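Reading time: 4 minutes

The robot will see to your filing now

Sistevia has bought a machine to do the tidying, and the people who used to do it have been told to be pleased. Some of them are.

By ten in the morning the records office at Sistevia has already had one meeting about the robot, and the robot has moved very little. The firm handles paperwork for small landlords and housing trusts. Much of it is still on paper, some going back to 1990, and paper has to be fetched, carried, put back and found again when it was put back wrong. That used to be everybody's job. Since September it has been, on the organisation chart at least, the job of a machine supplied by Testetti.

I had read the brochure on the train. It promised to "free talented people from low-value movement". I have worked in offices where low-value movement was the best part of the afternoon, and I wanted to ask the talented people what they made of it.
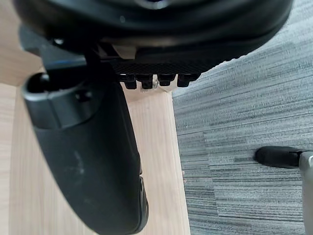 Thu Ông has run the records office for long enough to remember the last thing that was going to change everything, a scanning system called Domico. It was meant to clear the shelves inside a year. It made a second copy of the muddle and put it on a server.

"I'm not against it," she says of the robot. "I'd just like somebody to tell me what my day is supposed to look like when it works. I've asked. They send me a video."

Her day at present goes like this. Requests come in before lunch. The easy ones are set aside for the machine, and easy means a box with a clear label, in a place it knows, with nothing leaning on it. Someone has to decide which requests are easy, and someone has to make sure nothing is leaning. Neither task was in anybody's job description last year, and neither is in anybody's pay now.

Testetti says its software, Mạch, learns from each attempt. I don't doubt that it learns. I would like to know who is doing the teaching, and I think I watched her do it. Thu moved a chair, waited, moved it back, typed a note, and started again. It took up most of an hour.
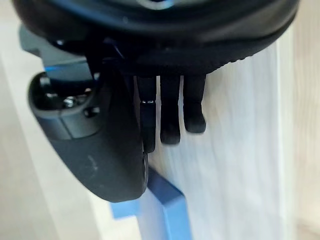

Thumb and three fingers above a blue edge. Small, fiddly jobs take patience from everyone in the room.

The hand itself is a fine piece of work, and it would be mean to say otherwise. It has a heavy, paddle-like thumb, already scuffed, and fingers that look as if they were drawn by someone who had thought hard about fingers. I found myself watching it in the way you watch a stranger parking. You hold your breath on their behalf. Multiply that by a working week and you have a kind of tiredness that the brochure leaves out.

Management's case rests on two numbers. The office deals with 3000 requests in a busy month, and the plan is for the robot to take 2000 of them. I asked how many it takes at the moment and was told that this was the wrong way to look at it during a bedding-in period. When the bedding-in period ends had not been settled. 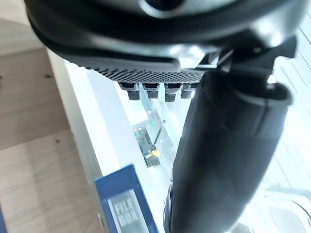

What the clerks say

Hằng Quan is the youngest of the four clerks and the one who likes the machine best. Her back is bad, she says, and the low shelves were making it worse. If a robot wants to bend down for a file box she will hold the door for it. She has been on the training course and came home with a certificate, which she has put on the fridge.

She is also the one who noticed what had gone missing. When you fetched a file yourself, you passed people. You heard that a tenant had rung twice, or that the folder you wanted was on somebody's desk under a sandwich. "Now I sit and wait for it to come to me," she says, "and I know less."

I put this to the manager responsible, who asked not to be named and said that informal knowledge could be captured in the ticketing system. I suppose it could. I have never met a ticketing system that knew about the sandwich.

No jobs have been lost. Everyone told me so, in nearly the same words, and it is true. One clerk who left in the spring has not been replaced, and that is also true. The two facts are kept well apart.

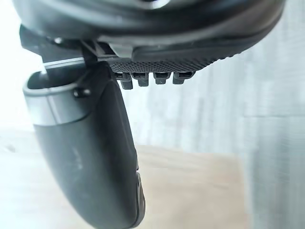

The hand close up, with marks along its broad finger.

Thu does not expect to be rid of it, and on some mornings she doesn't want to be. She has asked for two things: that the hours spent minding the robot be written down as work, and that the clerks have a say in which shelves it is given next. The first is being looked into. The second was described to me as an interesting idea.

When I left she was at her desk with a list of boxes, marking the easy ones in pencil.

Comments (3)

pagefourteen
We had the same speech about Domico at my old place. Same shelves, same muddle. I'd back Thu over any of them.

Lorna B
Bit harsh on the robot? I did filing for years and my knees would have welcomed one. Agree about writing the hours down though.

quietcarriage
Would have liked to know what it cost. Did you ask?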